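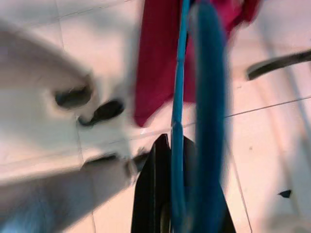
サポート > Raveck 洗濯機 > 排水・脱水 > 対応記録

件名:脱水に入らず「排水異常」で停止する
報告者:Tobiloba Ekpo
担当:Séverine Leblanc
状態:経過観察

症状
標準コースの最終すすぎの後、排水が始まって2分ほどで止まり、ブザーが鳴る。電源を入れ直すと脱水だけは動くことがある。日曜の夜から毎回出るようになった。水漏れはない。衣類は水を含んだままなので、手で絞って干している。

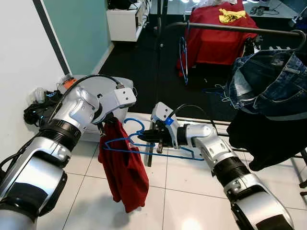
確認1 排水フィルター
糸くずと硬貨が詰まっていたので取り除き、パッキンを拭いて戻した。空運転では正常終了。衣類を入れると再発。

確認2 排水ホース
本体の裏で折れ曲がりがあり、まっすぐに直した。先端は排水口に深く入りすぎていたため、50 mm引き出してバンドで固定し直した。再発の間隔は延びたが、厚手のものを洗うとまだ止まる。

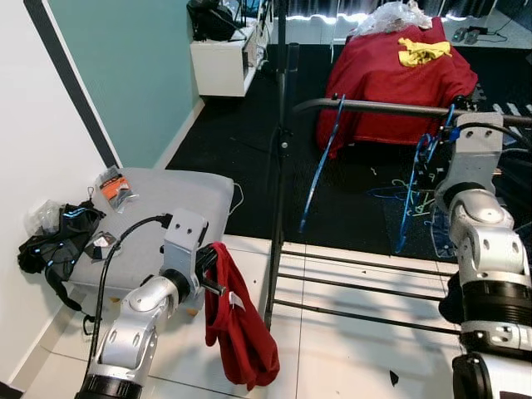 毛布コースなら止まらないのですが、標準コースだけ排水の条件が違うのでしょうか。
標準コースは排水の制限時間が短く設定されています。流れが少し悪いだけでも、標準コースのほうが先にエラーになります。

確認3 排水ポンプ
Osaze Okonkwoが訪問。背面カバーを外し、ポンプの羽根に髪の毛が巻きついているのを確認した。除去後も回転時に異音があり、軸の摩耗と判断。Lahtinen製の補修用ポンプに交換した。部品の在庫がなく、取り寄せ待ちで作業は翌週にずれた。 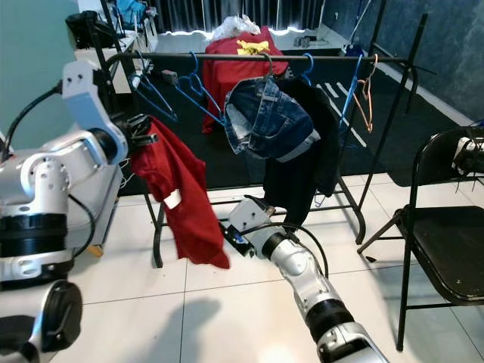
交換後は標準、毛布、おしゃれ着の各コースを通しで運転し、いずれもエラーなし。脱水の回転も400回転から順に上がり、途中で落ちることはなかった。異音も消えている。外したポンプは訪問担当が持ち帰り、保証の対象になるかどうかを照会中。

追記(Ekpo)
あれから毎日使っていますが止まっていません。脱水の終わりに少し振動があります。前からだったかもしれません。

追記(Leblanc)
振動は脚の高さのずれが考えられます。手前右の脚を回してがたつきをなくし、ロックナットを締めてください。続くようならこの記録に返信をお願いします。6月末まで開けておきます。

コメント 2件 シェア 0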